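Should Your School Club Buy a Robot?

Promunden wants clubs to buy a robot called Pimus for $800. The ad says it can "help with anything." Be careful with the word anything. Ask the seller to name 4 jobs it can do today, and ask to watch all of them.

1. Look at the fingers first
A robot can only pick up what its fingers can hold. Would they fit a pencil? A grape? A big box? Fingers also wear out, so find out what a new pair costs before you pay. 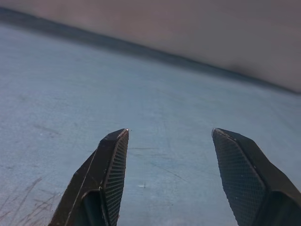 Two gripper fingers, open wide. One pad has ridges and the other has a crisscross pattern.

Brurnus, another seller, says its grip pads last "for ages." How long is an age? Get a number in writing.

2. Count the extras
The price on the poster is hardly ever the whole price. A table, a cover for it, tape to mark out spaces and a grown-up's time to set things up all cost something. Two arms need more room than one, and cables have to go somewhere too. Measure your room before you believe the words "fits anywhere." 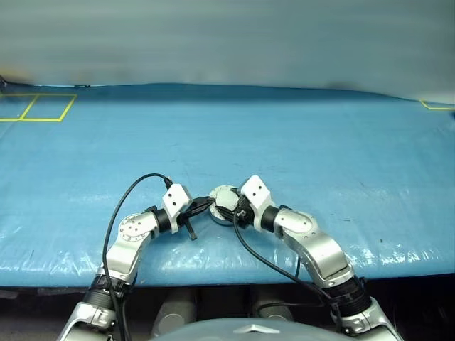
3. Wait a bit
Our club made a list in November with 13 questions on it. The Grgić shop answered over half. The one we cared about most was "Who fixes it?" and we are still waiting for that answer. Until it comes, our money stays in the jar.

Try writing your own list. If a seller gets grumpy about your questions, write that down too.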